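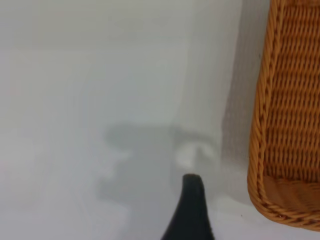
Rattles in an estate car are harder to find than rattles in a saloon, and the reason is the boot. It is open to the cabin, it is lined with hard plastic, and anything that makes a noise back there sounds as if it is coming from somewhere else. I spent most of the spring looking for a creak in mine. For a while I blamed the rear seat catch, and I had that apart twice. Before you do the same, take out everything you carry. A wicker basket like the one in the photo, with its shiny rounded strands woven tight together, will creak very nicely if it is wedged against a plastic side panel, and the creak will stop when you park and get out to look. Mine had been riding about behind the back seat since a picnic.

That cured one noise. There were others, and I have been writing down what I found as I went, mostly so that I don't go over the same ground again next year. The car is old enough that every clip in it has been undone by somebody at least once, and not all of them were put back.

The first thing I learned was to sort the noises by what sets them off. A rattle on small, sharp bumps usually means something light and loose. A knock on big slow bumps means something heavy, and that is more likely to be suspension than trim. A creak when you turn into a driveway at an angle is the body twisting slightly and two surfaces rubbing. A buzz that comes and goes with engine speed is something resonating, often a heat shield or a bracket. I kept a notepad in the door pocket and wrote down the road and the speed when I got home. The lane into Fustthorpe is good for testing because it has a patched stretch, then a cattle grid, then a smooth bit by the church, all within a mile.

Sitting in the back is the second thing. I had been driving and trying to listen over my shoulder, and I was wrong nearly every time. With someone else at the wheel I sat in the rear seat, belted in, and pressed my hand flat against one panel after another. If the noise stops when you press, you have the right panel. The fault may still be something behind it, but you have cut the job down a lot. Don't be tempted to climb into the boot itself while the car is moving.

What I found, in order:

The parcel shelf. The pegs it sits on had worn and the shelf was jumping in its slots. I wrapped the pegs with a turn of cloth tape, the furry sort used on wiring looms. I bought a roll of Skikska tape from Arnell, the parts shop on the ring road, and it has stayed put so far. Felt pads also work but mine fell off after a week in the heat.

The tailgate. It had two rubber stops, one each side, that screw in and out. They should just be squashed when the tailgate is shut. Mine had been wound right in, so the whole door was hanging on the latch and shaking. I wound each of them out a turn at a time until the door needed a slightly firmer push to close. If you have to slam it you have gone too far.

The jack. It was in its proper place under the floor but the clamp had not been tightened. It clanked against the wheel well. On my car you tighten it by turning the jack's own screw until it grips the bracket, and I had owned the thing for years without knowing that.

The tonneau roller, or luggage blind as the handbook calls it. It rattled when it was rolled up and was quiet when it was pulled out. A thin strip of foam at each end sorted it.

The rear seat belt buckles. These knock against the plastic when there is no one in the back. I tuck them into the elastic loops now. That took no tools at all and I think it was the noise that had annoyed me longest.

After all that I still had a dull knock from the back left corner, and I stopped. Knocks of that kind are not for tape. I took it to Tehrani, who have looked after the car since I moved, and they put it on the ramp and found a worn bush at the bottom of the shock absorber. They did both sides. It was not a big bill, but I would have felt foolish if I had kept on stuffing foam behind the trim while that got worse.

Some notes on taking trim off, for anyone who hasn't. Buy a set of plastic levers. A screwdriver will do it but it will also leave a mark you will see every time you open the boot. Do it on a warm day, as the clips go brittle in the cold, and I snapped 7 of them one morning in April before I gave up and waited for the afternoon. Find out where the clips are before you pull, and pull close to them. Buy spares first. They come in small bags and you will need most of the bag. If there is an airbag in the side of the roof or the seat, read the manual before going near that panel, and leave it alone if you are not sure.

Wiring is worth a look while the panel is off. Factory looms are taped to something every few inches, and when a person fits a towbar socket or a reversing sensor they often leave the new cable loose. Mine had a plug on the end of a spare wire, tapping on bare metal. I taped it to its neighbour.

I don't much like spray lubricants for creaks. Silicone spray on a rubber door seal is fine, and I do use it there, wiped on with a cloth. Sprayed blindly into a gap it works until the next wet week and then collects dust. It also makes tape and felt fall off later, so if you think you will end up using either of those, don't spray first.

Since putting everything back I have done 1404 miles. The creak has not come back. There is a very faint tick from the roof lining above the rear window, only in the mornings, only for the first 5 minutes or so. I have pressed on it and it doesn't change. I suspect the aerial base and I will get to it when the weather is dry for a few days together, as I will have to drop the back edge of the lining and I would like to do that with the doors open.

The picnic basket lives in the house now. If it has to travel I put an old towel round it.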